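Einbruch im Keller, zweiter Teil

Im Februar hatte ich kurz geschrieben, dass bei uns im Haus eingebrochen wurde. Ein paar Leute haben gefragt, wie es weiterging, deshalb der Nachtrag. Viel Spannendes ist nicht passiert, aber vielleicht hilft es jemandem, der gerade vor denselben Formularen sitzt.

Zur Erinnerung: In der Nacht wurden vier Kellerabteile aufgebrochen, meines war das zweite von links. Gemerkt habe ich es gegen halb sieben morgens, als ich zur Arbeit fahren wollte. Das Vorhängeschloss lag auf dem Boden, der Bügel durchtrennt, und mein Fahrrad war weg. Ein Mandberg, Tourenrad, dunkelgrün, neun Jahre alt und ziemlich verkratzt. Dazu fehlten ein Akkuschrauber und ein Karton mit Skiunterwäsche, was ich bis heute nicht verstehe.

Die Polizei kam am Vormittag, zu zweit. Sie haben fotografiert, an zwei Türen nach Fingerabdrücken gesucht und uns gefragt, ob jemand etwas gehört hat. Hatte niemand. Einer der beiden sagte gleich, dass die Haustür vermutlich gar nicht aufgebrochen wurde, sondern nur ins Schloss gefallen und nicht abgeschlossen war. Das bekommt man mit einem Stück Kunststoff in wenigen Sekunden auf. Bei uns wird abends selten abgeschlossen, mich eingeschlossen.

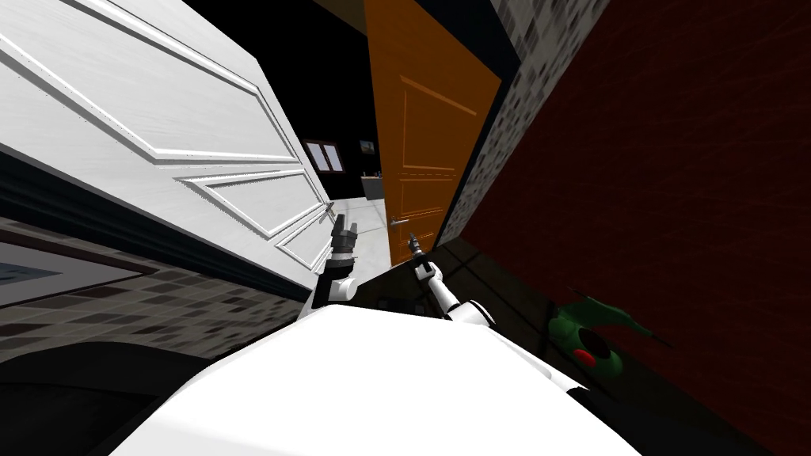 Die Anzeige selbst habe ich am Nachmittag auf der Wache ergänzt, weil mir die Rahmennummer fehlte. Die stand auf der Rechnung, und die Rechnung lag in einem Ordner, den ich erst nach einer Stunde gefunden habe. Ohne Nummer wird das Rad zwar aufgenommen, aber die Beamtin am Schalter hat mir klar gesagt, dass man es dann praktisch nie zuordnen kann. Wer also ein Rad besitzt: Nummer abfotografieren, am besten heute noch. Sie sitzt meistens unten am Tretlager oder am Sattelrohr.

Mit der Hausratversicherung war es umständlicher. Verlangt wurden das Aktenzeichen, eine Liste der gestohlenen Sachen mit Anschaffungsjahr und Preis, Belege soweit vorhanden und ein Foto vom beschädigten Schloss. Das Schloss hatte die Polizei mitgenommen. Ich habe dreimal telefoniert, bis klar war, dass ein Hinweis auf das Aktenzeichen genügt. Nach fünf Wochen kam der Bescheid. Für Rad und Werkzeug zusammen habe ich eine ordentliche Summe bekommen, abzüglich 300 Euro Selbstbeteiligung. Die Skiunterwäsche habe ich gar nicht angegeben, die war geschenkt.

Dann kam im April Post von der Staatsanwaltschaft. Ein Satz im Kern: Das Verfahren wurde eingestellt, weil kein Täter ermittelt werden konnte. Ich hatte damit gerechnet, trotzdem war es ein komisches Gefühl, das so auf einem halben Blatt zu lesen. Beim Nachbarn aus dem dritten Stock kam derselbe Brief zwei Tage später an.

Im Mai hat sich die Polizei noch einmal gemeldet. In einer Garage am anderen Ende der Stadt waren bei einer Durchsuchung etliche Räder und Werkzeuge gefunden worden, und man glich jetzt die Nummern ab. Auf der Internetseite der Dienststelle gab es eine Übersicht mit 253 Gegenständen, jeder mit laufender Nummer und Foto. Ich habe mich an einem Abend durch alle durchgeklickt. Ein Mandberg war dabei, aber in Rot und als Damenrad. Beim Akkuschrauber könnte es meiner gewesen sein, nur sehen die alle gleich aus, und eine Seriennummer hatte ich nicht notiert. Ich habe das so gemeldet und nichts mehr gehört. Da die Versicherung schon gezahlt hatte, wäre es ohnehin kompliziert geworden.

Was wir im Haus geändert haben: Die Verwaltung hat einen neuen Zylinder für die Haustür einsetzen lassen und das Kellerlicht auf Bewegungsmelder umgestellt. Den Auftrag hatte die Firma Polák, die waren pünktlich und nach gut zwei Stunden wieder weg. Eine Kamera im Hausflur war kurz im Gespräch, ein System von Nurix, aber dafür hätten alle Mietparteien zustimmen müssen und zwei wollten nicht. Ich war selbst unentschieden. Mit Montage hätte es über 2.000 Euro gekostet, und ob ein Bild von jemandem mit Kapuze etwas gebracht hätte, weiß ich nicht.

An meiner Wohnungstür habe ich auch etwas gemacht, allerdings wenig. Bei der Beratungsstelle der Polizei kann man einen kostenlosen Termin vereinbaren – das wusste ich vorher nicht. Ein Beamter kam vorbei, hat sich Tür und Fenster angesehen und eine Liste dagelassen. Schutzbeschlag, längeres Schließblech, abschließbare Griffe an den Balkonfenstern. Das Schließblech und die Griffe habe ich inzwischen, der Beschlag muss mit dem Vermieter abgestimmt werden und das zieht sich.
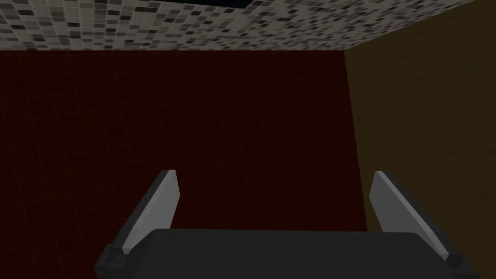
Zwei Finger eines Robotergreifers, davor die breite, dunkelgraue Handfläche.

Im Keller steht jetzt ein gebrauchtes Rad, das ich über Kleinanzeigen gekauft habe. Ich habe mir vom Verkäufer die alte Rechnung zeigen lassen und die Rahmennummer vorher bei der Polizei abgefragt, das ging am Telefon. Angeschlossen ist es mit einem Faltschloss von Kirkthorpe an einem Ring in der Wand. Das Schloss wiegt fast so viel wie mein Einkauf und klappert beim Fahren in der Halterung, da muss noch ein Stück Gummi dazwischen.

Falls jemand Erfahrung mit Schutzbeschlägen in Mietwohnungen hat und weiß, wer die am Ende bezahlt, gern in die Kommentare. Mein Vermieter meint, ich. Der Mieterverein hat in zwei Wochen einen Termin für mich frei, bis dahin lasse ich es so.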